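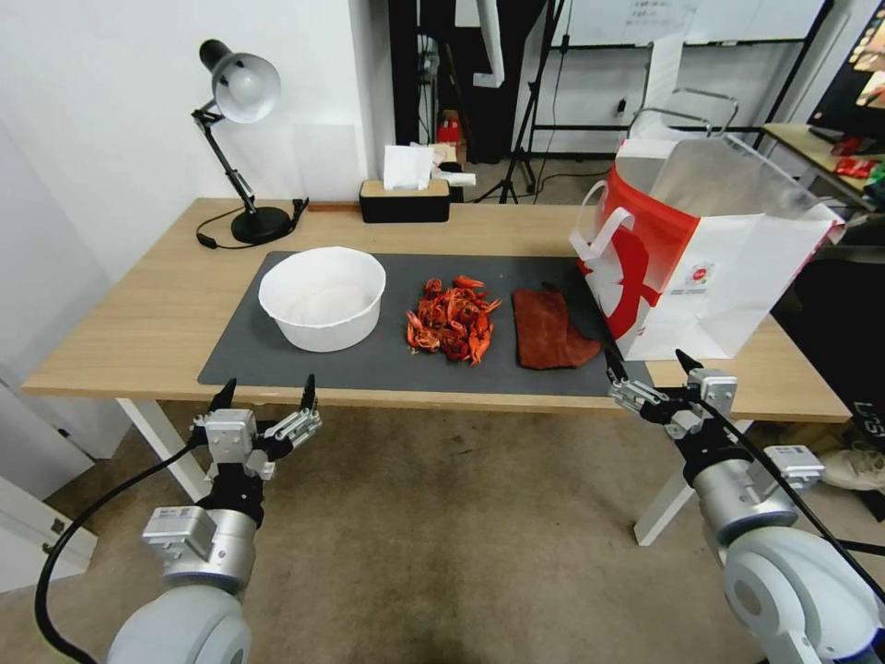 Sopa de cangrejos de río: lo que aprendí este invierno

Inicio > Cocina > Pescados y mariscos

Llevaba años sin cocinar cangrejos de río. En casa de mis padres se hacían con tomate y guindilla, siempre en verano, y se comían con las manos y mucho pan. La sopa la probé en enero, en casa de Encarnación Calvo, y le pedí la receta esa misma noche. Me la dictó de memoria, sin cantidades, así que la he repetido varias veces hasta dar con unas que me funcionan.

Lo primero es el caldo. La carne del cangrejo es poca y está casi toda en la cola. El sabor viene de las cabezas y los caparazones, y tirarlos es tirar la sopa. Yo compro los cangrejos ya cocidos. Si los compras vivos, cuécelos en agua con sal y laurel y guarda un cazo de ese agua.

Para pelarlos se separa la cabeza de la cola con un giro, se aprietan los lados de la cola hasta que cruje y se abre por debajo. El intestino es el hilo oscuro del lomo y sale tirando con la punta de un cuchillo. Las pinzas pequeñas no compensan, van enteras a la olla. Las antenas las quito porque luego se cuelan por todas partes.

En una olla ancha pongo aceite, una cebolla, una zanahoria y la parte blanca de un puerro, todo picado sin cuidado. Cuando está blando añado los caparazones y los aplasto con el mortero. Hay que tenerlos a fuego fuerte hasta que empiecen a agarrarse al fondo. Entonces va un chorro de brandy, se deja evaporar y se echa una cucharada de tomate concentrado y agua hasta cubrir. Son 48 minutos a fuego suave. Encarnación dice que con media hora basta, pero a mí me sale más flojo.

El caldo se cuela dos veces, la segunda con un paño. Aprieto bien los caparazones contra el colador.

Para espesar hay quien usa arroz. Conceição Peixoto, mi vecina, lo hace con pan duro, como su madre. Yo me quedo con la harina: una cucharada rasa por persona, tostada en mantequilla hasta que huela a avellana, y el caldo añadido poco a poco con las varillas. Si se hacen grumos, batidora. Al final van un poco de nata, sal, pimienta blanca y las colas peladas, que solo tienen que calentarse. Si hierven se ponen duras.

Con esto comemos cinco. Aguanta bien hasta el día siguiente, pero guardo las colas aparte. El caldo solo, sin harina ni nata, se congela sin problema.

Un apunte sobre la sal: no la eches al principio. Los cangrejos cocidos suelen venir ya salados y el caldo reduce bastante. La primera vez me pasé y tuve que alargarlo con agua y una patata.

Comentarios (3)

Valter Meireles
¿Se puede hacer con cabezas de gamba? Cangrejos no encuentro donde vivo.

Autora
Sí, Valter. Con gamba déjalo menos tiempo, a mí me amarga si pasa de media hora.

Custódio Sequeira
Yo le pongo estragón al final. Y nada de nata.

Entradas recientes
Pan de centeno con poca levadura
Cómo limpiar mejillones
Lentejas sin chorizo
Tres maneras de guardar el perejil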